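常见问题：我的海洋塑料小站和每周六的净滩

更新：二月补了最后几条

你好，我是Yuxi Yin。这个网站本来只是我放净滩记录的地方，后来收到的问题越来越多，同样的话回了好多遍，干脆写成一页。下面的顺序没什么讲究，基本是谁先问就先写谁（有几条是我自己加的）。如果你找的是报名表，请直接拉到最后。

你是做环保专业的吗？

不是！我大学念的是会计，跟海一点关系都没有。搬到海边以后，每天早上遛狗都要绕开一堆瓶盖和渔网绳，绕着绕着就开始捡了。所以这里写的东西，请当成一个普通住户的笔记来看，涉及专业的地方我会尽量写清楚哪些是查来的，哪些是我自己猜的。

你们在哪里净滩？

在Stistano的北滩，从旧防波堤一直走到河口。南边那段礁石多，涨潮快，我们不去。有人问能不能带队去南边，真的不行，我自己去过一次，回来鞋子少了一只。

一般都捡到些什么？

最多的是碎片，说不出原来是什么的那种硬塑料。然后是瓶盖、吸管、绳头、泡沫块，还有数不清的烟头。大件反而少，偶尔有塑料筐和半截浮标。上一季我们登记了1672件，这个数字只算大过指甲盖的，小的实在登记不过来。

为什么要登记？捡走不就行了？

我一开始也这么想，嫌麻烦。后来发现不登记的话，过两个月完全想不起来当时沙滩是什么样子，跟镇上反映也只能说“很多垃圾”，人家听了点点头就过去了。有了表格，至少能说清楚泡沫块都集中在河口那一边，大概率是从上游漂下来的。表格很简单，种类、件数、位置，写三栏就好。

捡回来的塑料去哪了？

分三路走。干净的瓶子和瓶盖送镇上的回收点；绳子和渔网有一家叫Udiretti的小工坊收，他们拿去做编织垫；剩下那些又脆又脏的碎片，老实讲，大部分还是进了垃圾车。我知道这个答案让人泄气，我每次写都有点泄气。海里泡过的塑料盐分高，又混着沙子，老化得厉害，很多回收厂不愿意要。
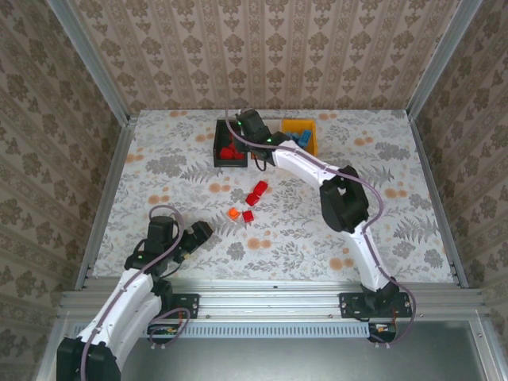

所以我越来越觉得，捡只是最后一步，前面的分类做得好不好影响更大。同一袋东西，瓶盖单独装，回收点高高兴兴收走；混在一起，对方看一眼就摇头。我们现在到了沙滩上就当场分，每人拿两个袋子，一个装能回收的，一个装别的。分错了也没关系，结束的时候大家会蹲在一起再过一遍，那段时间最适合聊天。

Binix是什么？你们文章里老提到。

是我们用的一套记录小程序，手机上就能填，填完自动归到当天的表里。我不拿它的钱，也不推荐非用不可，习惯纸笔的人照样用纸笔，回家我来录。它最大的毛病是没信号的时候会丢数据，河口那边偏偏就没信号，请记得回到防波堤再按提交。

微塑料你们也捡吗？

捡不了。五毫米以下的颗粒混在沙里，靠手根本没办法。去年夏天我们试过拿筛子筛，在高潮线上画了个一米见方的框，筛了一上午，数出283粒，腰也快断了。那次主要是想让大家看看到底有多少，之后就没再做。有学校想带学生体验的话，可以写信跟我借筛子，我有2个，一粗一细。

“生物可降解”的袋子丢进海里会分解吗？

这个问题我回得最多！很多标着可降解的材料，需要工业堆肥的高温才能比较快地分解，海水那么凉，条件差得远。我在沙滩上捡到过印着绿叶子标志的袋子，还挺结实，提手都能用。标签上的字要看仔细，“可堆肥”“生物基”“可降解”是三回事，买之前值得多看两眼。当然，能不用袋子最好，我包里常年塞着一个布袋，丑是丑了点，很耐用。

小孩和狗能来吗？

小孩可以，请有大人跟着，针头和碎玻璃一律喊大人来夹，别自己碰。狗也欢迎，但是筑巢季节要牵绳，那段时间北滩靠草丛的地方有鸻鸟下蛋，蛋长得跟石头一模一样，一脚下去就没了。我的狗现在春天只能在家生闷气。

一次要多久？要带什么？

周六早上8点在防波堤集合，上限11个人，两个小时左右，中间会歇一下喝水。手套和夹子我这边有，鞋子请穿包脚的，帽子、水自己带。水请用水壶装，来净滩带一箱瓶装水的事情发生过，大家笑了一早上。

为什么人数要限制？人多不是捡得快吗？

人多确实快，可是草丛边上的沙丘经不起踩。沙丘上那些看着乱糟糟的草是固沙用的，踩秃了，一场大风就能吹出个缺口，几年都补不回来。还有一个很现实的原因：我一个人盯不住太多人，分类会乱，登记表也会乱。如果你们公司或者社区想组大团，可以分成几个周六来，我很乐意排。

净滩真的有用吗？下个礼拜不是又漂来了？

会漂来，每个礼拜都漂来。我有一阵子特别沮丧，刚清完的那段滩，一场暴雨过后又跟没清过一样。那时候我在网站上写了一篇很长的抱怨，问大家到底还要不要继续，留言里吵得蛮热闹，有人劝我改去推动源头减量，有人说两件事可以一起做。

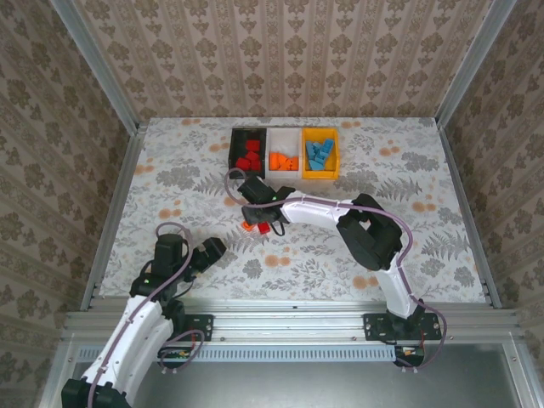

Janelle Pangilinan留言说，她觉得“有没有用”要看跟什么比。她家那边的河口停了一年没人清，泡沫全碎成了小粒，卡在芦苇根里，再想捡已经捡不起来了，所以趁东西还大的时候拿走，哪怕只拿走一部分，也是少了一部分碎片。她还说，源头的事她也在写信催，两边都慢，那就两边都做。

这段话我来回看了好几遍，后来就继续了。源头那边，我们现在把每一季的登记表整理好寄给镇上，去年终于在河口上游装了一道拦截网，挡下来的主要是大块泡沫和瓶子。网需要定期清，不清的话雨一大就翻过去，这件事还在跟镇上谈。

我不住海边，能做什么？

看看离你家最近的水沟和河。雨水口旁边的垃圾，下一场雨多半就进河了，顺手捡掉比在海滩上捡省力得多。另外，如果你们那里有外卖可以选“不要餐具”，请勾上，我在沙滩上看到塑料叉子的频率高得吓人。

可以捐钱吗？

谢谢，暂时不收。花销很小，手套坏了才买新的。如果家里有不用的长柄夹子或者结实的编织袋，寄来我会很开心，洗干净就行，旧的没关系。

可以转载你的文章和数据吗？

可以，写上出处就好。表格如果拿去做作业或者报告，请顺便告诉我一声，我很好奇大家会看出什么来。有错也请直接讲，上次有读者指出我把绳头算了两遍，我改了一晚上。

怎么报名？

写信给我，标题注明“净滩”和想来的日期，信里写人数、有没有小孩、有没有狗。我一般晚上回信，周五晚上九点以后的信可能来不及看。下大雨或者风太大会取消，当天早上七点前我会在首页贴通知，出门前记得看一眼。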